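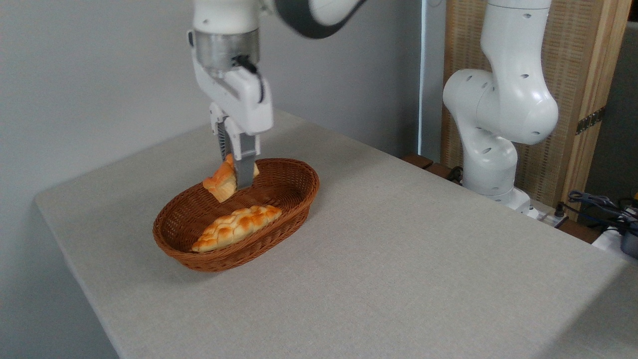
Can I freeze dinner rolls after baking and still serve them at a party?

Posted by Declan Nic Giolla in Baking and Bread, 13 Aug 2025

I'm feeding a big group at my sister's house in Corrigan and I'd like to get the rolls done ahead of time. They're a plain enriched dough with milk, butter and one egg, brushed with egg wash before they go in. I bake them at 400 degrees until they're brown on top.

Last March I tried freezing a batch. I let them cool on the rack, put them in zipper bags and froze them for two weeks. When I thawed them on the counter the tops had gone wrinkled and a bit sticky, and the bottoms were damp. The taste was fine. They looked sad next to the butter.

Should I be baking them partway and finishing them on the day, or is there a better way to thaw them? My sister's oven is small and it will have a ham in it for most of the morning, so I get maybe twenty minutes with it. I can't bake from raw over there.

Tilde_K
3 answers so far, sorted by votes

Hervé Carré
Fully bake them. Par-baking works well for crusty rolls, but with a soft egg-washed roll you end up with a pale top that never colors right in a short second bake, and you'd be asking a lot of a small oven that just had a ham in it.

The wrinkling sounds like moisture. If the rolls are even slightly warm in the middle when you bag them, steam collects inside the bag and goes to ice, and then it all melts back onto the crust when you thaw. Give them a full two hours on the rack. Break one open to check if you aren't sure.

Then freeze them on a sheet pan without a cover until hard, an hour or so. Wrap in foil in blocks of six, and put the foil packs inside a freezer bag with the air pressed out.

On the day, take the foil packs out of the bag before they thaw and leave them on the counter, still in the foil, for three hours. When the ham comes out, turn the oven down to 325 and put the packs in for ten minutes. Open the foil and give them three more minutes so the tops dry off. Brush with melted butter if you want the shine back.

I've kept them up to a month this way. After that they start to taste like the freezer.

One more thing – go easy on the egg wash. A thick coat is the part that turns sticky. I thin mine with a spoonful of milk and put on one coat only.

pekmont_baker
What he said about cooling. I also underbake mine a little, like two minutes short, so the reheat doesn't dry them out. If you have a thermometer, pull them at 190 inside.

For keeping them warm at the table, heat a clean dish towel in the dryer and line the basket with it. Fold the corners over the top. It buys you fifteen minutes or so. Don't use foil for this, they sweat.

Declan Nic Giolla
Thanks, both. I was bagging them after half an hour, so that's probably the whole problem. I'll run a test batch this weekend with the thinner wash. Does the foil need to be heavy duty, or is the regular kind OK?

Hervé Carré
Regular is fine, doubled. It tears at the corners if you stack things on it.

oldstove77
just buy them from the store, people eat the ham and leave the bread anyway. If you must bake, microwave them one at a time, 15 seconds

pekmont_baker
Please don't microwave them for a crowd. They're soft for a minute and then they go tough, and you'd be standing there through the whole meal.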